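Jadeck — Equipment for hire and sale — Bench handling

Kukik two-arm bench unit

Availability: to order, or on monthly hire from Porwood
Supplied by: Jadeck
Arms serviced by: Kołodziej, under the standard service plan
Price: on application

Overview

The Kukik is a two-arm unit for light handling at table height. It is sold to people who want to find out whether a machine can take over small chores in a kitchen, a packing room or behind a shop counter. It stands at the front of a table, works on whatever is put within reach, and can be run under full operator control, under shared control, or on its own for a short list of chores.

Customers usually ask first if it can do the job without somebody beside it. For some jobs, yes, on a good day. For most, no. We would sooner you read the results further down this page before asking for a quotation.

What it is used for

Most of the enquiries we get concern takeaway and grocery orders: taking containers out of a bag, setting them on a table, putting a cup where it can be reached, clearing up afterwards. It is simple work for a person. For a machine it means soft bags that change shape, clear plastic that cameras see badly, and lids that come off if the side of the tub is squeezed.

We test on an ordinary table with a dark mat on it, and the bag goes at the right-hand end.

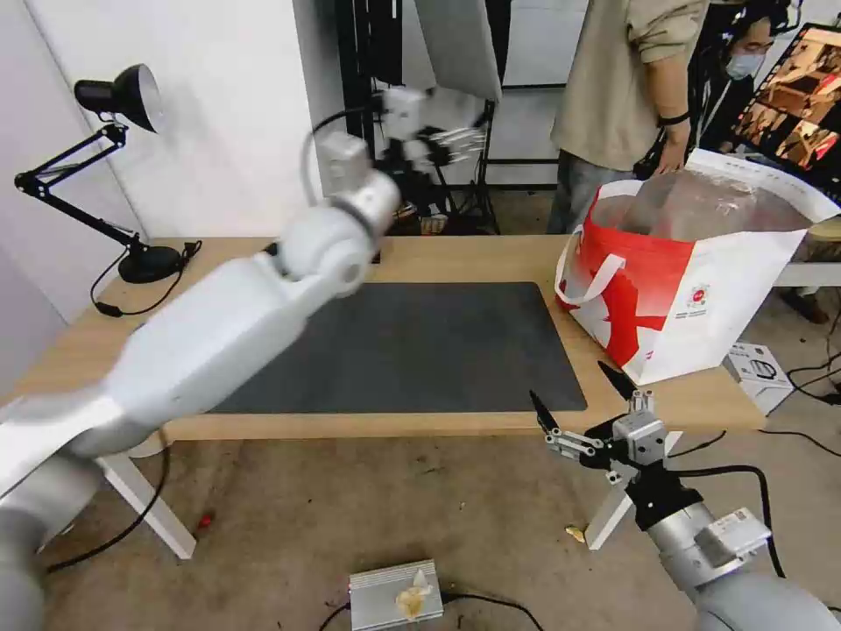 The software ships with seven chores already set up. They are:

Lift a rigid container from an open bag
Place a cup upright on a mat
Turn a bowl the right way up
Move a bowl from one side of the table to the other
Pass an item from one arm to the other
Pick up a flat packet
Return items to a bag

The last of these is the weakest. A bag with a stiff base and a wide mouth can be refilled fairly reliably. A thin carrier bag cannot, and we don't suggest buying the unit for that purpose.

You can add chores of your own. An operator guides the arms through the job a number of times, and the recordings are used to train it. Plan on a full working day for something simple and do not expect the first version to be usable. Changing the cup for a taller one can be enough to need more recordings.

What is in the box

Two arms with mounting plates
Two end tools of your choice
Head camera and bracket
Control computer, with cables
Operator handsets, pair
Mat, dark grey
Printed manual and a spare set of fingertips

Tables are not included. Any flat table that does not rock will do. Glass tops should be covered. If your floor is uneven, tell us when you order and we will send the longer feet.

End tools

The pointed black fingertips suit most small objects, and they are what we would fit for a first trial. They get under rims and between packed items better than the flat ones. They also mark soft fruit and will go through a foil lid if the closing force is set too high. Flat rubber tips are available and are kinder to food, but they struggle with handles.

Changing a tool needs one hex key. Run the calibration routine every time, even when the same tool goes back on the same arm.

Results from our bench

Porwood, November 2018
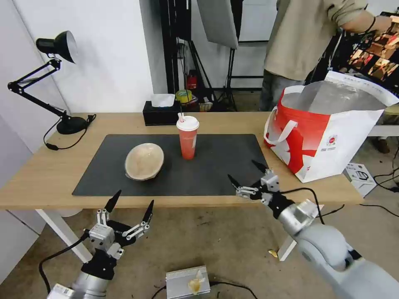
Porwood, November 2018

Correction of layout follows in the printed sheet.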